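Home Kitchen Planning, Unit 5: The Working Counter
Notes by Lino Pagano, 2021-10-15

Last time we talked about cupboards, and quite a few of you stayed behind to tell me about yours (thank you, I enjoyed that very much). Today we come out into the open and look at the counter, the part of the kitchen that does the most work and gets the least thought.

Start with the back edge. Small things that stand upright do well there – canisters, a bottle, a cup – as long as you can reach them without leaning over something hot. A tile backsplash behind them wipes down easily, though light grout does want a soft brush every now and then.

Then the appliances. A toaster oven and a two-slot toaster are happy neighbors when both are in daily use, but they take a good deal of room between them, and the cutting board usually pays for it. Look at how the board sits here, with its near edge tucked in behind the toaster. The juice groove is handy for tomatoes and roasts, and you want that whole rim clear before you start cutting.
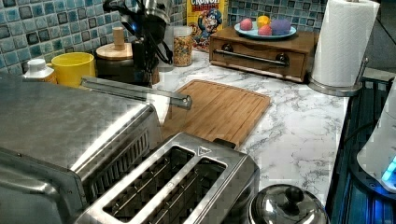
Exercise: Your Own Counter

Before our next meeting, please do the following at home. Take your time with it, and put the kettle on first if you like.

Measure the length of your counter in inches. The sample plan in the Otden booklet uses 110, with 75 left open for chopping and mixing.

Write down everything that lives on it, and put a mark beside whatever you used this week.

Move one unmarked thing to a cupboard and leave it there until we meet – you can always bring it back!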